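Can a machine wipe down tables and clear benches yet?

Posted in Home and Workshop by marka62

I run a small repair shop out of a converted garage, and my knees and back are not what they were. The building went up in 1938 and nothing in it is level, which matters for what I'm asking. At the end of each day the benches have to be cleared, the small parts sorted back into their bins, and the tops wiped. It takes me the better part of an hour.

I have a robot vacuum at home and it does fine on the floor. Is there anything I can buy now that would do the bench part? I don't need it to be fast. It could run all night for all I care. My limit is $2000, maybe a little over if it really worked. I saw something called a Jelis arm advertised, but the ad only showed it stacking blocks.

Ghauri_bench

Short version: wiping, almost. Sorting, not at your price.

I've had a small arm on my own bench since June. Wiping a clear flat top is a job it can do. You teach it the corners of the bench, it drags the cloth back and forth, done. A little glare off a shiny top didn't hurt it, since it runs on taught positions. Things left lying around did. A stray cable is enough to spoil the run, because the cloth catches it and pulls whatever is on the other end. 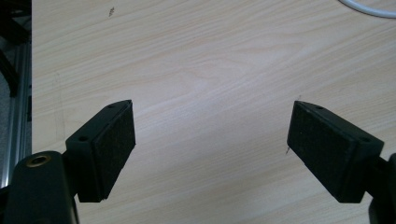

Can a two-finger gripper pick small screws up off a bare tabletop?
Sometimes, if the screw is standing up or lying away from anything else, but flat washers and thin parts get missed far more often than they get picked up.

That is the trouble with your sorting job. Padded fingers are good on a mug or a block of wood. On a washer the pad touches the table before it gets under the edge. A person slides it to the edge of the bench and lets it drop into the other hand, and I haven't gotten my arm to do that reliably.

As for your floor not being level, bolt the arm to the bench itself and the floor won't matter.

deltlow_dan_no_more

dont bother. bought one, sold it. took me 16 evenings to set up and my kid does the same job for pizza

Thursday_Shift

I'd split the chore up. Put a shallow tray under whatever you're working on so the small parts never reach the bench top. Then at night you lift the tray off and there's only the wiping left, and wiping by hand takes a few minutes. We did this where I work and stopped looking at arms altogether.

If you still want to try one, ask the seller for a video of it doing your parts on your kind of surface — uncut, at normal speed. The Jelis people may or may not send you one. I wouldn't pay before seeing it.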